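[kitchen-clearing] Re: Stuff on the floor next to the fridge

From: Marina Tsolakis
Date: Sunday, June 10, 2018

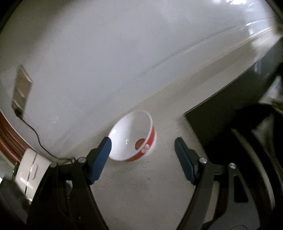 White bowl with the red band, on its side on the floor.

Hi all,

Replying to the message from Friday, which I've left in below with my answers between the paragraphs. 

> I'm doing the flat on Jinedell Street before the new people come in,
> and I'm stuck on the strip of floor by the big white appliance. Things
> have ended up down there and I don't know what is trash and what isn't.
> Do you pick it all up first, or pull the appliance out first and deal
> with everything in one go?

Pick up first. I've done it the other way and ended up with a caster parked on a saucer. Get anything breakable off the floor before the heavy thing moves at all. Bowls especially, as they roll when they are on their side.

There is a thin black cable on that side too, hanging down from near the label plate. I don't know what it belongs to. Find both ends of it before you pull anything, and don't use it as a handle. If it's too short to let the appliance come forward, unplug it at whichever end you can reach and tape the loose end up out of the way.

> The bowl has something in it. I assume I can throw that out?

I'd look at it in daylight before deciding. There is a small round thing in it, brownish orange, and a little see-through pinkish piece next to it on the red band. I can't tell what either one is. When I cleared my aunt's place I threw out what I took for a dried pea and it was the foot off her radio. Put both in an envelope, write "bowl, kitchen floor" on it, and keep it until the flat is handed over.

The bowl itself should be washed and checked for chips around the rim. If it's sound it goes in the Fonness crate with the other dishes. If it's chipped, wrap it in newspaper and put it in the trash.

> There's also a small white plastic box low down near the floor. Leave
> it or take it?

Leave it until you know whether it's attached to anything. If it comes away freely, put it in the same envelope or tape it to the front of it. Kyriakidis did the wiring in that building and they will tell you over the phone what belongs to the flat if you can describe it.

> What do you use on the floor? It's pale and it has dark specks on it.

Dry first. Use a hand brush and a dustpan, working from the back toward you. If you go in with a wet cloth you'll spread the specks and have to rinse twice. After that, warm water with a little dish soap, and the Jarnero powder only if there are marks left. One scoop in a bucket is enough. Keep it off the brown wood at the side, it dulls the polish.

> And the label plate, can I peel it off? It looks shabby.

Please don't. The new people may need it for parts or service. Wipe it with a damp cloth and copy down what it says while you are there, then put the note in the kitchen drawer with the manuals.

I have the long brush and 3 spare crates if you want them. I'm home after 8 most evenings in June, so send me a message before you come over. The crates need to come back, the brush you can keep until you're done.

Marina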